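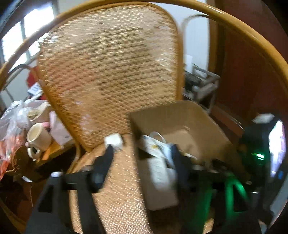 So Rorville gets to vote on its own library levy after all. Monday, September 6, 2021, a holiday, and that's when the town posts the ballot wording. Sure.

I read it twice. It asks if we "support stable funding for community services." The word library isn't in there. Neither is the word tax.

Buckley, the next town over, ran a question like that in February. It passed by 19 votes and people there are still arguing over what they agreed to.

The mayor's office says the wording was "reviewed for clarity." By whom? I asked. Got an email back thanking me for my interest in local government.

Let's talk turnout. The petition to get a plain yes/no question needed 500 signatures. It came in with 1099. The council thanked everyone and then wrote its own question anyway.
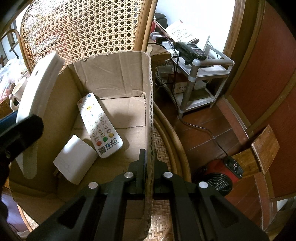

No. 3

Picking this back up after dinner. A few of you say I'm against the library. I have a card. I use it. I'd probably vote for the levy if they'd print what it costs.

The Garnness Report (our one local paper, for those of you out of town) ran the council's press release with a headline on top and called it a story.

And the mailer! Roughly 3000 households got a glossy card from a group called Lonemico. Nice photo of kids reading. No street address, no names, and the website is a donation button.

I'm not saying there's anything crooked going on. I'm saying if a group wants my vote it can tell me who it is.

Someone on the council told a neighbor of mine the result is "advisory." So if it passes they do it, and if it fails they might do it? Would love that in writing.

Public comment is before the next regular meeting. Two minutes each, and you have to sign up on paper at the clerk's window. I'll be there with the petition language and a highlighter.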